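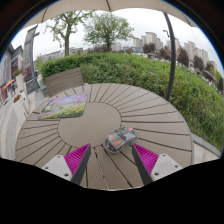

Round slatted patio table, outdoors.

Projects > Civic Access > Progress Reports

Poll Worker Recruitment and Training: Second Progress Report
Dec 15, 2019
By Ebise Worku, Project Coordinator

This report goes to the Rollberg Fund and covers work since the grant was released in October. The goal is to have every polling place in the Krasniqi district fully staffed for the spring primary.

Recruitment
We received 929 applications. Of these, 577 people met the residency and registration rules and have been placed on the roster. Most of the rest had moved out of the district or sent in incomplete forms. Nikola Zupan is calling the second group to see who can still be added.

Training
Snežana Tomić has run 34 classes at branch libraries and the county annex. Each class covers opening and closing procedures, provisional ballots and help for voters with disabilities. The section on provisional ballots ran long and has been rewritten. Evening classes filled first, so more will be offered in the next period.

Polling places
The district has 51 polling places. Three still do not have a chief judge. Two need a new accessible entrance plan – the county has the drawings but has not set a date for review.

Budget
Spending is on plan except for printing, which is over because the manual had to be reissued after the filing deadline changed. We ask to move the unused travel money to cover it. Shahla Kermani will send the revised budget sheet separately.

Next steps
Finish bilingual placements, fill the chief judge openings and hold a practice count with the new tabulators.

Contact: Civic Access Office, Krasniqi | © 2019 | Back to top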